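Speaker notes, Trorkolbridge tenants' evening
February, by Naveen Rawat
Last updated: February, 4:10 p.m.

Start before they've finished sitting down. Ask who took a bottle to the bin this week. Then ask who took one *near* the bin. Wait for the guilty laugh.

My talk is about that second group, of which I'm a lifelong member. I call it the last two feet. People at Windetari will carry an empty down three flights, past the mailboxes, and then set it on the floor beside the can like an offering.

Mention the bag. A bag folded properly over the rim is half the job, and I will be taking no questions on this from my brother-in-law. 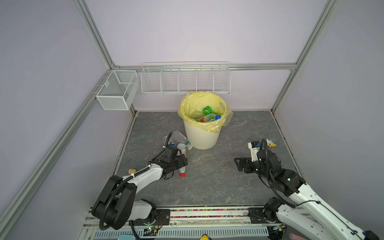 Then the caps argument. Cap on or cap off? McPhee building says off, Windetari says on, and the two have exchanged nearly 100 emails. I've read them. Pause here — let them suffer a little too.

Slow down for the practical bit. Empty it, drop it in, and if it bounces out, pick it up again. Bending is free. When the bag is full, tie it and put in a new one before you leave, even if there's something good on TV.

If time is short, skip the McPhee story. If there's time left over, ask who has the spare key to the bin store, as I'd like it back.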